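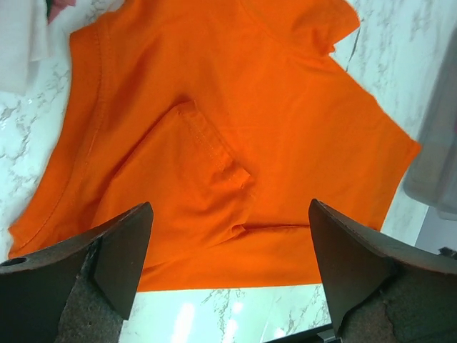 The Second Life of a T-Shirt

In Osport the used clothes shops open at nine, but on Saturday the people come before eight. They stand with coffee and talk about the weather. When the door goes up, they walk fast to the back, where the T-shirts are.

I came to this town to understand why a shirt that costs less than a sandwich can travel so far. The shop I visited, Zurdale, receives its bales by truck from a sorting hall in Testthorpe. One bale holds 40 kilos, and the buyer does not see inside before he pays.

"You buy with your nose," says Lalit Nigam, the owner. He means that he smells the bale through the plastic. If it smells like a cellar, he sends it back. He began with one table at the market in May, 18 years ago, and he still keeps the cash box from that table under his desk.

Last year his shop sold 4,000 T-shirts. The plain ones in strong colors go first – this surprised me, I expected the band shirts. Nigam explained that young people print on them at home. A shirt with an old company picnic on it can wait for months on the rail, and then one student buys six for a theater play.

Good cotton is easy to recognize when you have some practice. Pull the hem a little and let it go. Look at the neck, which becomes tired before everything else. Hold the cloth to the window, and if you can read the street sign through it, leave it for cleaning rags.

What does not sell in Osport goes to a partner in Cabanatuan, who chooses again for his own customers. Nigam visited him once and found there a gray shirt with a repair on the shoulder that his own wife had sewn. He wanted to buy it back, but a woman had it already in her basket, and she did not want to discuss.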